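Kuvau: frequently asked questions

Questions we have had by email since the February update, with answers from the people who work on it. Technical questions are answered by Loukia Ververidis and Eugeniusz Adamczyk. Licensing questions go to Savvas Tsakiris at the Sodell office.

What is Kuvau?

Kuvau is a method for training manipulation policies in simulation, with deliberate variation in the surfaces, wall colours, lighting and household objects. A policy is the learned controller that takes camera images and joint readings and puts out arm motions. The work covers how the training rooms are generated, how demonstrations are collected in them, and how we test whether the policy has learned the task or has only learned the room.

The name covers the method and the software. The set of generated rooms is called Dundico and is versioned separately.

What is the main result?

Policies trained across varied rooms kept most of their success rate when moved to rooms they had never seen. Policies trained on the same number of demonstrations in a single room did not. The gap was largest for tasks where the object had to be approached close to something else on the counter.

We don't claim the method is better than collecting real demonstrations. We compared simulated training against simulated training, and the conclusions stop there.

How many rooms are in Dundico?

There are 632 in the current version. Each one has a counter or table, a floor, at least one wall and a set of objects drawn from a shared library. The robot base is placed beside the work surface. Materials are assigned independently of each other, so a marble counter can turn up next to blue tiles and a teal wall. The colour schemes are not meant to be tasteful.

What does a typical episode look like?

The arm starts in a neutral pose over or near the counter. The policy receives a short text instruction, such as picking up the shaker, and has 60 seconds of simulated time to carry it out. Objects start in random positions, subject to a check that the target can be reached. Other objects are left on the counter as clutter, and some of them will end up close to the target or touching it.

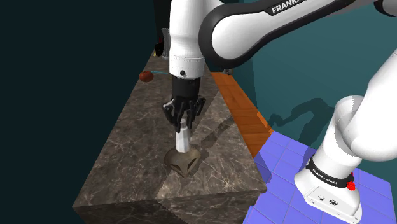

Which robot does Kuvau model?

The released version models a Franka arm with seven joints. The gripper is a separate component in the configuration and can be swapped without regenerating the rooms. Adding a different arm takes more work, as the reach check and the base placement both depend on its geometry.

Why not make the rooms look realistic?

We tried a smaller set with higher quality rendering early on. It cost a great deal more compute per frame, and the policies trained on it transferred no better to unseen rooms than those trained on the simpler set. Given a fixed budget, more rooms gave us more than nicer rooms. Spyros Athanasiadis ran that comparison and his notes are in the repository under the rendering folder.

There is a floor to this. When we turned shadows off entirely, performance on lit test rooms fell, so shadows are on in every Dundico room. Some of them have jagged edges because the shadow resolution is set low. You can raise it in the render settings, but the published numbers all use the default.

How were the demonstrations collected?

By two routes. The first was teleoperation, with an operator driving the simulated arm by hand controller. The second was a motion planner with access to the exact object positions, which the policy never gets. Planner demonstrations are cheap, but they are very uniform, and a policy trained only on them recovers poorly after a small mistake. We mix both. The ratio is listed in each training config.

Did you keep failed demonstrations?

They are in the download but are not used in the main training runs. Each carries a failure label: missed grasp, dropped object, collision, or time limit. Several people have asked for these to train success detectors, and you are welcome to use them for that.

Why do so many of the test objects have flat or tapered sides?

The object library includes a fair number of simple, low-polygon shapes because contact is faster to simulate on them. A faceted salt shaker behaves quite differently from a smooth cylinder when the fingers close slightly off centre, since pressure on a tapered face tends to push the object along the counter. That made shakers useful for us. If a policy lines up the fingers badly, it shows up in the numbers straight away.

Rounder objects with irregular outlines are in the library as well, mostly as clutter. Their collision shapes are simplified, so the visible mesh and the physical mesh don't match exactly. You may see objects overlap a little on screen. This is a known limit of the collision approximation and we haven't found a cheap fix.

How do you decide whether a grasp counts?

The target has to be lifted clear of the surface and held there for 2 seconds. Contact alone does not count, and neither does tipping the object over or dragging it. The check runs on simulator state and doesn't use the images, so it isn't affected by the viewpoint.

We had a looser rule at the start which scored any lift at all. Thodoris Raptis went through the recordings and found policies being credited for flicking objects off the counter. All results were rescored under the current rule before release.

Which camera views does the policy get?

One fixed view of the workspace and one close view near the gripper. Both are rendered at the same rate. In the ablation, removing the close view did more harm than removing the fixed view, mainly in the last few centimetres before the fingers shut. From a distance the gripper itself tends to hide the top of the object. Up close you can see where the fingertips are on either side of it, and how much room is left before they meet the surface.
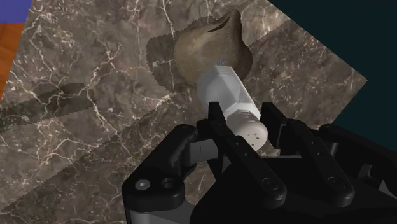

Using the software

What hardware do I need?

Evaluation runs on a single desktop GPU. Training the full policy needs more memory, and we used a shared cluster for it. A reduced config is included for people with one machine. It trains on a subset of the rooms and will not reproduce the published figures, but the ordering of the methods stays the same in our runs.

Can I add my own rooms?

Yes. A room is one text file listing the surfaces, materials, lights and object slots. Copy an existing file, change what you need and run the validator. It checks that the robot base doesn't intersect the furniture and that enough of the counter can be reached. It does not check whether your lights are sensible, so render a frame and have a look before you queue a long job.

Can I add my own objects?

Yes, as a mesh with a mass and a friction value. If you leave the collision shape blank one will be generated. For thin or hollow objects we recommend supplying your own, as the generated shape fills in openings.

My success rates are lower than yours. What should I check first?

Check the gripper speed. The value changed between versions and old config files will load without a warning. Next check that the instruction text matches the object names in your library file. After that, compare your random seeds with the ones in the evaluation folder. If the numbers still don't agree, send us the log file and the config together. We can't do much with one and not the other.

Has any of this been tested on a real arm?

Only in a small way. Our partners at Theodorakopoulos ran an early policy on their own bench and reported that it reached for the right objects but closed the fingers too soon. We suspect a mismatch in timing between the simulated and physical grippers. There weren't enough trials to publish a rate, and we haven't quoted one.

Does the method work for tasks other than picking things up?

We have results for picking and for placing an object into a container. Pouring and opening drawers are in the code but should be treated as unfinished. Placing is harder than picking across the board, and most of the failures come from the release.

What is the licence?

Code and rooms are free for research and teaching. Commercial use needs a written agreement with Sodell. Some meshes in the object library came from other sources and carry their own terms, which are listed in a file beside each mesh.

Will there be another version?

One is in progress. It adds rooms with more than one work surface and fixes the default friction value for fruit, which is currently too high. Existing rooms will keep their numbers so that older results can still be compared.

Where do I report a bug?

Use the issue tracker in the repository. Please include the room number, the seed and the version string printed at startup.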